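# Call for participants: domestic drinking water sampling, Curcombe and Baradlow

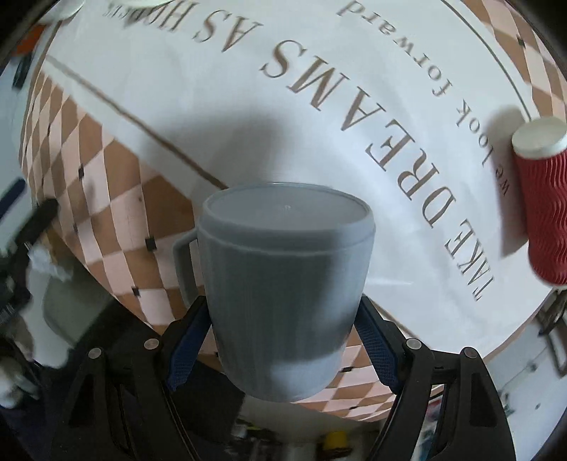
Households in the Curcombe and Baradlow supply zones are invited to take part in a study of metals in tap water at the point of use. The work is run by Fleltodeo, an independent water chemistry laboratory, and concerns lead, copper and nickel released from internal plumbing. Water leaving the treatment works is already monitored and is outside the scope of the study.

We need 133 households. At least 100 must be in Curcombe, where a larger share of the housing has original service pipes. The remainder will be drawn from Baradlow as a comparison group, matched as far as possible by age of building.

## Eligibility

You may apply if:

- your home is connected to the mains (private wells and boreholes are excluded);
- you have lived at the address for a full year and expect to stay until the end of March;
- the kitchen cold tap is fed directly from the rising main;
- no plumbing work has been done between the stopcock and the kitchen tap in the last six months.

Homes with a water softener are eligible if the kitchen tap bypasses it. Jug filters do not matter, provided that samples are taken before filtration. Tenants may apply without the landlord's consent, as nothing is fitted or altered.

## What is involved

Each household collects two samples on each of four mornings, spaced at least five days apart. The first is a stagnation sample, drawn after the water has stood in the pipes overnight — no tap, toilet or appliance is to be used for six hours beforehand. The second is drawn from the same tap after it has run for two minutes. Bottles are supplied, already acidified, and must not be rinsed. The acid is dilute but will irritate skin; gloves are in the kit.

You will also be asked to:

- record the time of last use and the time of sampling on the label;
- complete a form on pipe materials, with help by telephone if needed;
- keep a drinks diary for one week, noting the volume and source of each cold or hot drink made at home.

Total time is 20 minutes per sampling morning, including the form. The diary takes a little longer on the first day. Bottles are collected from the doorstep and can be kept at room temperature until then.

## Analysis and results

Samples are analysed by ICP-MS following the Kikuchi protocol, with a field blank for every tenth kit. The laboratory expects to process almost 800 bottles in the main round, with the remainder held for repeat analysis. Any result above the regulatory limit for lead is confirmed on a second aliquot and reported to the household within three working days. All other results are sent by post when the round closes, with a short explanatory note.

Published data will be grouped by supply zone and building age. Addresses are stored separately from results and deleted once the final report has been issued.

## Payment

Participants who complete all four mornings receive a shopping voucher. Part payment is made for two or three completed mornings. There is no payment for the diary alone.

## How to apply

Application forms are available at Curcombe library and at the Baradlow health centre, or by post from Fleltodeo. State the approximate year the property was built and, if known, the material of the incoming pipe. "Not known" is an acceptable answer — many service pipes are boxed in or painted over.

One application per address. Selection is by random draw within each building age band, and unsuccessful applicants will be placed on a reserve list unless they ask otherwise.

Closing date for applications: 2021-12-15. Kits will be delivered to selected households in the new year.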